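Fuldale Supper Club goes weekly from January, and we'd love you to come

For immediate release

Well, we've gone and done it. After two winters of running the Fuldale Supper Club once a month in the old chapel hall, we're moving to every Thursday from January, and I get to be the one to tell you (I shouted loudest at the meeting).

If you haven't been before, it's very simple. You turn up at half six, you sit wherever there's a chair, and you eat what's going. Soup first, then something hot with potatoes or rice, then pudding. It costs £8, or whatever you can manage, and children under 10 eat free. We don't do a menu in advance. I tried that in the first month and then the leeks didn't come, and I had to go round with a biro changing everything.

The hall holds 40 sitting down. We've filled it for the last four suppers and I hated sending people home, so splitting the crowd over more evenings seemed the obvious thing to do. You don't have to book, but if you're bringing a big group do ring first so we can push the tables together.
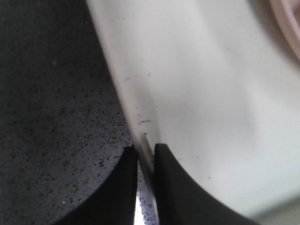

Amândio Carvalho wrote to say that weekly is all very well but he hopes we won't lose the long evenings, when people stayed on talking until the lights went off, and could we please keep the rice pudding. Yes to both, Amândio! The doors stay open until ten and the rice pudding is safe as long as I have anything to do with it.

Now, the food. Most of our veg comes from the growers at Stukar, who drop off whatever they have plenty of on a Wednesday night. In autumn that meant squash, and then more squash. Bread is from Thaler on the High Street, yesterday's loaves mostly, which make lovely toast for the soup. Gallen, the butcher by the bridge, has promised us bones for stock and a good price on mince. We'll always have a meat-free pot on the go as well, and it's usually the one that runs out first, so get in early if that's yours.

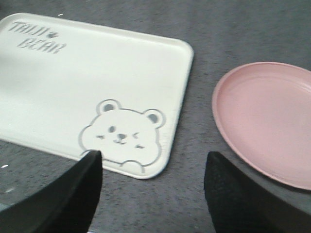

We're after kitchen things too, and we're not fussy. Going weekly means more washing up and more wear on everything, and our big pans have had a hard life already. Serving spoons, jugs, oven gloves, decent tea towels, all welcome. Nothing has to match. A white plastic tray with a cartoon bear on it and TAIJI BEAR printed in the corner will carry the puddings out just as well as a silver one would, and the little ones will like it a good deal more. Please do wash things before you bring them, and no electricals, as we'd have to get them tested.

What we need most of all is hands. There are two shifts on the day, one for chopping from three o'clock and one for serving and clearing up from six. You can do one a week or one a year. Diệp Khương runs the chopping table and will find you a knife and an apron, and you'll learn to do an onion faster than you thought possible. I still can't keep up with her.
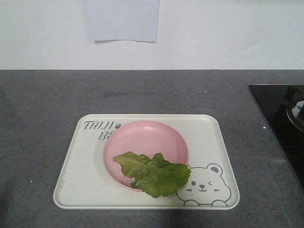
You don't need any experience for either shift. If you're going to be handling food regularly we'll put you through the basic hygiene course, which takes an afternoon and costs you nothing. Teenagers can help with serving if a grown-up comes along. We had a few doing it for their school award last spring and they were brilliant, if a bit generous with the custard.

Lifts are available from the far end of the village. Leave a message on the hall phone by noon on the day, with your name and how many of you there are. The side door has a ramp and there's parking behind the chapel, though it does get muddy back there.
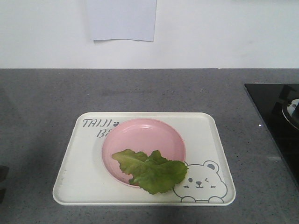

Posted by the Fuldale Supper Club kitchen team
News / Food / Village

One last bit about money, as people do ask. The £8 covers food and heating and a little towards the hall. Anything left over goes in the tin for a new cooker, because ours has one ring that only works when it feels like it. If you'd like to put something towards that without eating with us, the tin lives on the shelf by the tea urn, or hand it to anyone in an apron.

Local papers and newsletters are welcome to use any of this. If you want to come and see a supper for yourselves, ring the hall and ask for the kitchen. Come hungry, please, and wear something you don't mind getting soup on.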